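Notebook, Wekstead bench, 24 July 2026

Carrying on from the last entry, which stopped halfway down a page when I went to find a longer hex key and never came back. The longer key was in the Pludier drawer, where it has no business being. It's now on the hook.

Right, so where are we. The pick-and-seat set for the small covered boards stands at 711 good episodes as of this morning, and I'd like to get a fair way past that before we retrain in August. Good means the part was picked, carried and put down where it was meant to go, with all the streams present and the start and end trimmed properly. I went back through the older ones last night with a cup of tea and threw out 22 that had slipped past me the first time. Mostly they were ones where I'd let go of the handle too early and the log carries on with the arm doing nothing at all for ages. The model will happily learn to do nothing at all for ages, as we found in spring, so out they went.

Today's job was more variety in the pick. The policy we have on the arm at the moment (the one called Winora, for anyone reading this who has lost track of the names, and I don't blame you) is lovely when the board is lying square to the tray and hopeless when it's twisted. It comes down in the right place, closes on a corner, and the part swings round in the fingers. Then it tries to seat it as if nothing had happened! You can see why if you look at the training set. Almost all of it was done by me, and I'm a tidy person, and I put the part back neatly each time without thinking about it. So the thing has hardly ever seen an untidy start.

So, new rule for myself: before each episode I drop the board from a hand's height and leave it however it lands, unless it lands face down, which gets its own tag. I also don't go for the best grip any more. If I come in a bit steep, or get it nearer one end, I carry on and fix it on the way, and that goes in as a normal good episode. I want the fixing in there. It felt horrible for the first few, like writing with the wrong hand, and then I got into a rhythm and rather enjoyed it.

Notes on driving, mostly for whoever takes over the handle from me:

Come to a proper stop above the part before going down. I know it's slower. When I rush it, the down move and the close get smeared together and the trimmed clips show the fingers closing at all sorts of heights.

Close, wait, then lift. A short pause is plenty. If you lift in the same breath, the closing signal and the upward move start on nearly the same sample and it's anyone's guess which one the model thinks matters.

If the board slips, keep recording. Put it down, pick it up again, finish the job, tag it "regrip". Don't scrub it! I've been scrubbing these for months and I'm cross with myself about it.

Grip force I've set to 80 on the slider for this board and I'm leaving it there for the whole batch. That's the slider number and not a force in any unit, before somebody writes it into a report. Lower than that and the slips get too frequent to be useful, higher and I don't like what it might be doing to the cover.

The light is a bit of a nuisance. The metal covers are so shiny that when the arm turns towards the window the whole face of the part goes nearly white in the wrist view. I tried an hour with the room lights off, which made it worse, and then an hour with them on, which made no difference I could see. My first thought was to pull everything round so the window's behind the camera all day, but then we'd have a policy that only works on that side of the bench, and the Khokhar line, where this is meant to end up, has windows down the whole of one wall. So I've left it. I've put a glare tag in the sheet and I'm marking episodes where the cover washes out during the carry. If the retrained one falls over on those we'll at least be able to pull them out and look.

One thing that does seem to help is the board edge. Even when the metal's blown out, the blue-green strip along the side stays visible, and I find I'm steering by that myself without meaning to. Would be interesting to know if the network is doing the same. Could try it on the cheap by painting over that strip in the held-out clips and seeing how far the predictions wander. Not today.

Bench stuff. Found that the wrist camera clock had drifted against the arm log again. I only spotted it on playback, with the fingers shutting in the picture a touch after the log says they've shut. Restarted both, checked it with the tap test (tap the tray with the closed fingers, look for the bump in both streams), and they line up now. I went back over the morning's clips and 7 of them looked off, so those are in the "resync" folder and don't count towards the total until I've shifted them. Please do the tap test at the start of every session, me included. It takes no time.

The cable run at the back wants sorting too. It's not catching on anything at present, but I noticed I was steering clear of one side of the bench without having decided to, purely out of nerves about it, and that'll be in the data as well. A whole lopsided habit, faithfully copied! I'll look at clipping it higher up before the next session, and I'll do a run of episodes on purpose from the side I've been avoiding.

Also the finger bolts. Went round all of them with the newly recovered hex key after lunch and one had a little bit of movement in it. Nipped it up. I don't think it was enough to matter, but I've written the episode number down next to it in the sheet so there's a before and after if the grip starts behaving differently.

On the seating half of the task I've got less to say. It's still the weak part. When the long side of the board is in line with the slot, I can get it in by feel nearly every time, if feel is the word when you're doing it through a handle and a screen. When it's tilted I have to bring it up close, turn it, back off, look, turn it again. These make long, dithery episodes and I was tempted to cut out the dithering. I'm keeping it in for now, but I've started saving the turn-and-look bits with their own marker so we can weight them down later if the model turns into a ditherer too. Opinions welcome, write them in the margin, there's room.

Does anyone have a view on doing the turn in the air straight after the lift, before travelling? I did a handful like that at the end of the session and they came out much cleaner. The snag is that it's a different habit from everything else in the set, and mixing two habits is how we got the wobble in the Pludier data, where it would start one way and change its mind. My inclination is to pick one and stick to it for the rest of the batch. Leaning towards turning early.

Left to do:
shift the resync clips and check them again
tap test result into the sheet (I did it, I just didn't write it down)
episodes from the avoided side
cable clips
face-down starts, only a few so far and all of them a bit similar
ask about a second tray so I'm not always working over the same one
copy everything to the shared drive before going home

Copy is running as I write this. The progress bar says it'll be done before I've finished washing up my mug, and it's lied to me before, so I'll check in the morning that the folder sizes match.

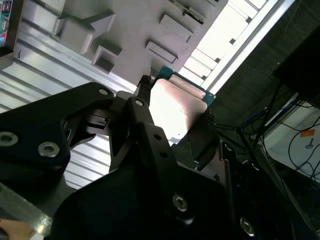 Wrist view, covered board held at a tilt. Washed out in the middle of the cover, teal edge still clear. Tagged glare.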